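Surkport museum promises free family days, with small print

Surkport's Drollen Museum says it will let families in free from March, a change it calls its biggest in years. Parents may want to read the terms before packing the car.

The offer covers the ground floor only. The upstairs play gallery, which is what most kids come for, will still cost $7 a head. Free tickets have to be booked online, and each day's supply is capped at 474. The museum would not say how many of those will be held for local families. 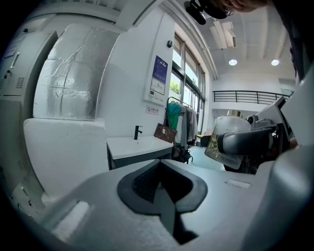
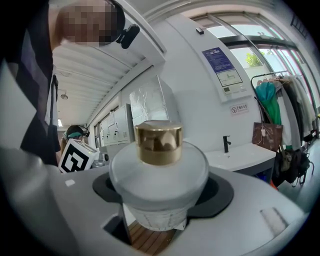 A tall white cabinet with a vent grille, first picture; a glass jar with a gold cap, second.

Drollen says the plan will bring in some 55 percent more visitors. It has not shown how it got that number. A similar deal at the Clarkow Toy House was dropped after 13 months, and the Tindall Rail Shed went back to full prices even sooner.

Parking stays as it is, at the paid lot across the street. The cafe will keep its current menu, and the museum did not answer a question about whether families can bring their own lunch. Booking opens at 9 a.m. on the first day of the month.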